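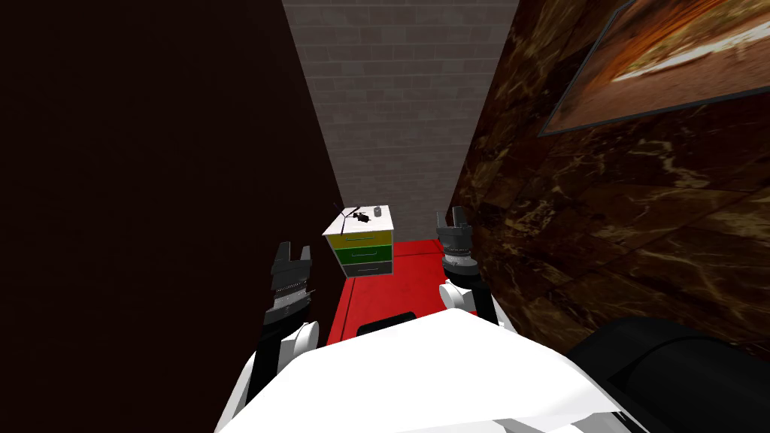 Department of Urban Studies and Planning, Warnotwood College

Handout 2: Bus fares and who pays them
Instructor: Tiruwork Kassa

Most city bus systems do not cover their costs from fares. The gap is filled by local taxes, state money, or both. When we talk about "free" buses, we are talking about closing the rest of that gap with public money.

Our case this week is Sundum, a city with two main bus lines. In March the city council dropped fares on the Kumsa line and kept them on the other. Riders on the Kumsa line no longer stop at the farebox, so boarding is faster. The city also lost the fare income, and it has to decide whether that money would have been better spent on more frequent service.

Terms to know:
Farebox recovery: the share of operating cost paid by fares.
Headway: the time between one bus and the next.
Induced trips: rides people would not have taken at the old price.

Read the Grukevent report before class, but skip the appendix. Then write 500 words on this question: should Sundum make the second line free, or run it more often? Use at least one of the terms above. The term paper (2,000 words) may build on this answer.

Department of Urban Studies and Planning | Contact | Back to top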